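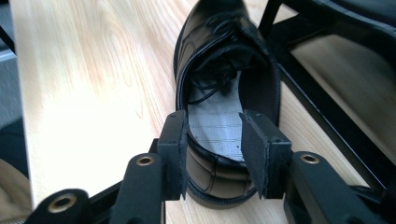 How long must the polish stay on a leather shoe before you brush it?

Five minutes, if the layer is thin. When the layer is thick, you took too much polish, and you should wipe some off with a cloth and start the waiting again.

These two lines were printed on a card in my father's shoe shop in Hardale, under the glass of the counter. He had written the question and the answer himself. Customers read it while they waited for their change, and some of them bought a tin of polish.

I took the card with me when I closed the shop. It was the last week of September and the rain had been falling since Sunday. I had eleven boxes of shoes still to sort, all repaired and never collected. My father kept a book with the numbers of the tickets, and every pair had its number on a small paper tied to the lace. Most of the numbers were so old that the telephone on the ticket did not exist anymore. I called each of them anyway. I listened to the tone and I put a line in the book.

Number 786 was a pair of black oxfords. They had been left for new heels and a good polish, and he had done both. I knew his work from the stitching. On the paper was no telephone, only the name of a street in Leka and the words "will come Friday."

Leka is two hours from Hardale with the slow bus. I had no reason to go there. The landlord wanted the keys by Saturday and I still had to take the shelves off the wall. But on Thursday evening I put the oxfords on the counter and took out the laces to wash them, and while they dried on the heater I opened the card and the tin and I polished the shoes again. I made the layer thin. I waited five minutes by the clock over the door, then I brushed, first the left shoe and then the right.

My father used to talk when he brushed. He talked about the football club, or about the price of rubber, or about Grernanura, where he had been an apprentice at fifteen and where the master made him sleep in the workshop. In Grernanura, he said, a shoe was not finished until you could put it on the windowsill and the neighbor across the street could see it shine. I never knew if this was true. I tried it with one of the oxfords. Across the street was the pharmacy, already closed.

On Friday I took the bus.

I carried the shoes in a Galex bag, from the supermarket, with newspaper in the toes. The woman beside me on the bus asked if I was going to a wedding. I said that I was bringing somebody his shoes. She said he must be very glad to have such a friend, and I did not know how to explain, so I thanked her.

The street in Leka was short and went up a hill. There was no house number on the ticket, so I began at the bottom. At the first door a boy told me that his parents were at work. At the second there was only a dog. At the third a woman with flour on her hands looked into the bag for a long time.

"What size are they?" she asked.

I told her the size.

"My husband had a smaller foot," she said. "But the man upstairs, before, he had a foot like that. He played in the orchestra. He needed black shoes."

"Where is he now?"

"He moved away. To his daughter, I think. It was many years ago." She wiped her hands on her apron and took one of the shoes out, very carefully, with two fingers inside the heel. "They are new?"

"They are repaired."

"You would not know it." She turned the shoe to the window in the stairs. "He complained about this, you know. When he was leaving. He stood here with his suitcases and he said, I have forgotten my good shoes in Hardale. His daughter said, Papa, we will buy you others. And he said that others would not be the same."

I asked if she had an address for the daughter. She went inside and I heard her open drawers. There was a smell of onions and of bread. After some time she came back with an envelope from a Christmas card. The stamp was cut off, but the address of the sender was still on the back, in blue ink. It was in Grernanura.

I laughed then, and she wanted to know why, and I told her about the windowsill. She had never been in Grernanura and could not say if it was true either.

She gave me a piece of the bread for the bus. I sat at the stop with the bag on my knees and I copied the address in the book, beside 786, where I had not yet drawn a line. The bus to Hardale came first. I let it go. According to the timetable the other one, to Grernanura, would come at twenty past four, and the keys had to be given back only the next day at noon.

I took the laces out of my coat pocket. I had forgotten to put them back in. I began with the left shoe, from the bottom holes, straight across, in the way he had taught me.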